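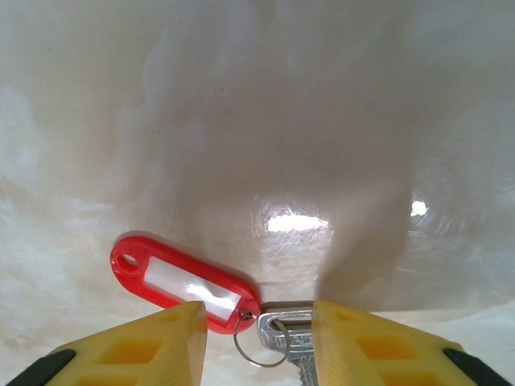

Anby Introduces Write-On Key Tag Program for Multi-Unit Buildings

Mindero property managers can order tags, rings and label inserts as a single kit beginning in June

MINDERO – Anby, a supplier of key control products to residential and commercial property managers, today announced a key tag program for buildings that hold large numbers of duplicate keys. The program combines oval plastic tags, metal split rings, replacement paper inserts and a printed log in one kit.

Each tag holds a white paper insert that is written on by hand and can be replaced when a unit changes tenants or a lock is rekeyed. Inserts ship blank. Tags are supplied in red for master and mechanical room keys, with other colors available for suites, storage lockers and common areas.

The kit was developed after a key audit at Charbonneau, a rental complex managed by Zunelstead Property Services. The audit covered 327 keys held in the site office, of which 70 had no tag or carried a tag that could not be read. Most of the unreadable tags had been marked directly on the plastic with felt pen.

"Ink on bare plastic wears off with handling," said Diane Arsenault, product manager at Anby. "A paper insert can be pulled, rewritten and put back, and the tag itself stays in service."

Zunelstead has adopted a code system for the inserts. The code identifies the building, floor and lock number and leaves out the street address and suite number. The matching list is kept in a locked cabinet, separate from the keys.

"We wanted a lost key to mean nothing to the person who picks it up," said Normand Sawatzky, operations manager at Zunelstead. "The code does that, and our staff learned it in one shift."

Anby recommends the following practice for sites adopting the program:

Write inserts in pencil or permanent ink and let ink dry before reinserting.
Attach no more than two keys to a tag.
Replace any split ring that no longer closes flat.
Enter the code in the log before the key leaves the office.
Check tags against the log every 6 months.

Kits are available in two sizes. The larger includes a wall cabinet with 8 rows of hooks. Replacement inserts and rings are sold separately.

Orders are handled by the Anby office in Mindero. Site visits for key audits may be booked through Jade Penner, customer accounts.

Media contact: Wayne McKinnon, Anby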